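About Farkel Audio

Farkel Audio designs and builds power amplifiers, signal processors and loudspeaker controllers for fixed installation. Our products go into places of worship, lecture halls, sports venues, transit stations and restaurants. We do not make consumer equipment, and we sell only through dealers and system integrators.

Our history

The company started as a repair bench for touring amplifiers. Most of what came in had failed for the same few reasons: clogged fans, cracked solder joints on heavy parts, and output relays that had worn out. Our first product, the Tumell 2, was a two-channel amplifier with no fan and no output relay. A number of those units are still in daily use, and we still stock parts for them.

In March of the following year we moved production into the building we use now. Design, metalwork, board assembly and final test are under one roof. The only major process we send out is powder coating.

We later bought the transformer winding shop Hafþórsson, which had been our supplier from the beginning. It continues to wind every toroidal transformer we use, and it takes outside work when the schedule allows.
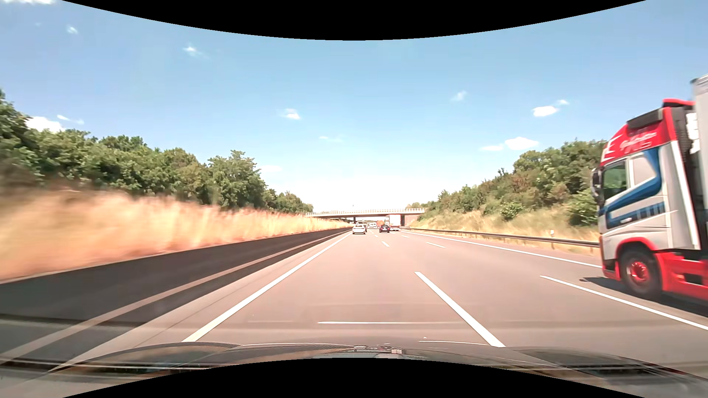
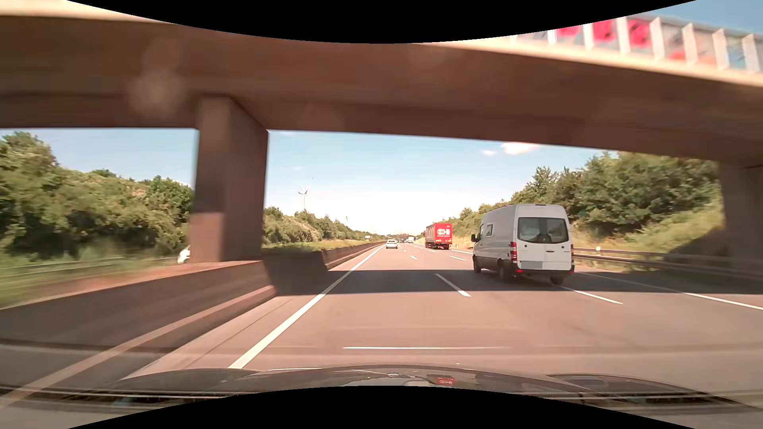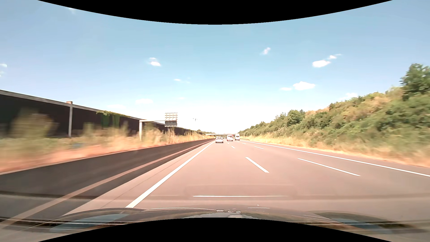
Motorway seen from a car, Aug 4, 2023

What we make

The Tumell line covers amplifiers from two to eight channels, with up to 147 watts per channel into 8 ohms. All models accept balanced line inputs on removable terminal blocks, and all of them can drive 70-volt lines without an external transformer. Level controls are on the rear panel, where they are less likely to be changed by accident.

The Gulero line covers processing. A Gulero unit handles crossover, delay, limiting and room equalization, and it can be set up from a web browser on the same network. There is no software to install and no license to renew. Settings can be saved to a file and loaded into a replacement unit, so a swap in the field does not mean tuning the room again.

Custom versions are available for larger projects. These are usually small changes – a different connector, a blank front panel, a contact closure that reports to a building system.

How we test

Every amplifier runs for 38 hours into a resistive load before it is packed. The load is cycled, and the unit is checked at the start and the end for noise, distortion and DC offset. The readings are stored by serial number, and a dealer can ask for them at any time.

Service and warranty

All products carry a 7-year warranty on parts and labor. Repairs are done at the factory by the same people who build the equipment. If a unit cannot be turned around quickly, we ship a loaner to the dealer.

Schematics and service notes are available to authorized service centers for every model we have sold, including those out of production.

Working with us

Integrators who would like to open an account should use the dealer form on the Contact page. End users with a question about an installed system should call the company that installed it first – they have the drawings. If that company is no longer in business, contact our support desk with the serial number from the rear panel.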